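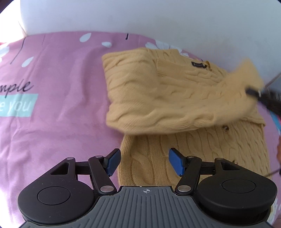
How Cable Knit Works, and Why It Is Folded Flat

A cable-knit cardigan has raised twists that look like braids. They are part of the fabric itself. Nothing is glued or sewn on top. This page explains how the twists are made, why the collar has a different texture, and how to fold a thick cardigan on a bed.

What is a stitch?

Knitted fabric is made of loops. Each loop is pulled through the loop below it. One loop is called a stitch, and a line of stitches going across is called a row. A column of stitches going up is called a wale.

Loops can bend and open, so knitted fabric stretches. Woven fabric is made differently. Its threads cross over and under each other and have less room to move. Many bedsheets are woven, and they stretch very little.

How is a cable made?

To make a cable, the knitter changes the order of the stitches. Take a cable that is 8 stitches wide. The first four stitches are moved to a short spare needle, called a cable needle, and held in front of the work. The next four are knitted. Then the four waiting stitches are knitted. The two groups have now crossed.

After the crossing, the knitter works several plain rows. If the groups cross again every 10 rows, a regular rope appears. Fewer rows between crossings give a tighter rope. A braid uses three groups of stitches and crosses them in turn, the same way hair is braided.

Crossing pulls the stitches together, so a cabled piece comes out narrower than a plain piece with the same number of stitches. It also uses more yarn. In a test at the Zimach knitting workshop, Brynhildur Blöndal knitted a cabled square that needed 65 grams of yarn.

Why is the collar ribbed?

The collar band on a mustard-yellow cardigan like this one has fine ribs. Ribbing is made by switching between two kinds of stitch, knit and purl. Knit stitches stand forward and purl stitches sink back. The fabric closes up like a small accordion and springs back after it is pulled. That helps a collar keep its shape around the neck.

How to fold it

Thick knitwear can stretch out of shape on a hanger, so it is stored folded.

1. Make a bed or table clear and smooth. A patterned sheet is fine, but big wrinkles should be pulled flat first.
2. Close the buttons or zipper, if there are any.
3. Lay the cardigan with its front facing down.
4. Fold one side toward the middle and lay the sleeve straight along the back. Do the same on the other side.
5. Lift the bottom edge and fold it up to the collar. Use both hands - a single pulled corner can stretch the loops.
6. Press gently with flat palms. Do not squash the cables.

Put heavy knits at the bottom of the pile and thin ones on top.

Words to know

Cable: a pattern made by crossing groups of stitches.
Purl: a stitch that looks like a small bump.
Ribbing: stretchy fabric with raised lines.
Wale: a column of stitches.

Text: Anathi Fourie
Checked by: Ertuğrul Akyol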